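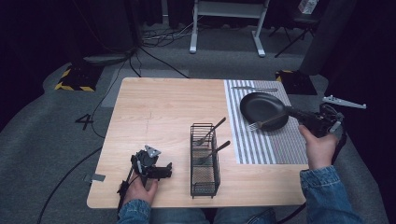 Can you wash a nonstick pan with the same stuff you use on forks?
Dish soap and warm water, fine. The scratchy side of the sponge, no. Keep that for the forks and use the soft side on the pan.

Quick one this time, I'm writing it between two loads of dishes and the newsletter has to go out tonight. 18/12/2025 is the cutoff for the printer and I'm already pushing it.

KITCHEN CORNER: forks, pans, and where it all goes

So many of you wrote in after the last issue about drawers. Drawers that jam, drawers with the one whisk that catches. My answer is the same as last time — get the everyday stuff out of the drawer. A wire mesh basket on the table or counter does it. Mine is black, open grid, stands upright, takes the things we grab every day and nothing else. Crumbs fall to the bottom and you tip them out over the sink. Done.

What goes in the basket: forks, spoons, a couple of table knives, the spatula you really use. What does not: sharp knives (please), the pizza wheel, skewers, the turkey baster. Rawan Azar wrote in from the Mistport side of town to say she keeps hers handles up so the kids don't grab the eating end. Good idea, stealing it. She also says to dry everything first or you get a brown ring under the basket. I have that ring. It's on my windowsill and it's never coming off.

Now pans. A nonstick pan and a metal fork are not friends. Don't stir with the fork, don't scrape with it, don't store one inside the other. I know. I have done it at eleven at night with the last of the eggs too. If you stack pans, put a dish towel or a paper plate between them. An old placemat cut in quarters works even better and it goes in the wash if it's the cloth kind.

Don't put a hot pan straight under the cold tap. Let it sit on the stove till you can touch the side, then wash. Thin pans warp, and then the egg slides to one edge forever. Ours does this. We've learned to tilt the stove end of things with a folded... never mind, don't copy that.

Placemats. Letter from a reader on Stelmakh Street asking if they're worth it or just one more thing to wipe. Worth it, I think, if the table is pale wood. Pale wood shows everything. I had a nice light table for a year before we bought mats and there's a gray crescent at my place where the pan always got put down. Stripes hide spills better than plain. The woven plastic kind you can rinse in the sink and hang over the faucet, but a hot pan will melt them — you still need a trivet under anything off the stove. Ask me how I know. Smelled for two days.

The Flasmont housewares store has striped mats on the back shelf, or did when I was in. Enex, by the bus stop, has wire baskets in two sizes. Get the small one. The big one just fills up with pens and soy sauce packets.

A small routine that's working at our house, if you want one:

After supper, clear the plates first and leave the mats down.
Pan to the stove to cool, not the sink.
Wash forks and spoons, straight into the basket to drip over a folded towel.
Pan last, soft sponge, dry it with a cloth.
Wipe the mats, wipe under the mats. People forget under.
Basket back in the middle of the table.

Takes up to 12 minutes if no one argues about whose turn it is. Longer on chili night.

FOLLOW-UP FROM LAST TIME

The vinegar question. Several of you asked for the amounts again because they got dropped from the printed copy, sorry about that. For cloudy spoons and forks it's 500 ml of warm water and 200 ml of plain white vinegar, soak while you do the rest, rinse, dry right away. Stainless only. Do not do this with your grandmother's silver and do not send me the bill. And never with bleach anywhere near it, not in the same sink.

Also someone wanted to know if they could soak a nonstick pan in the same mix. I wouldn't bother. For stuck-on egg just fill the pan with warm soapy water, leave it till you've finished the other dishes, and it should wipe off. If it doesn't wipe off and the coating is flaking, time for a new pan. I kept one two years too long becuase I liked the handle.

SWAP TABLE

The kitchen swap is back in February, same hall, bring clean things only. Last time we had four fondue sets and not one decent ladle. Wanted this time: ladles, small frying pans with good coating, mats in sets of two or more, any lid at all. Not wanted: bread machines. We still have the bread machines. Please put your name on masking tape on the bottom of anything you want back if it doesn't go.

If you can help with setting up tables, leave a note in box 355 at the front desk or just show up early. There's coffee.

NEXT ISSUE

Cutting boards, and what to do about the onion smell. Send me your tricks, even the odd ones. Lemon has been suggested already, so has salt, so has throwing teh board away. Short notes are best, I read them standing up.

Ok, second load is beeping. Off to unload it.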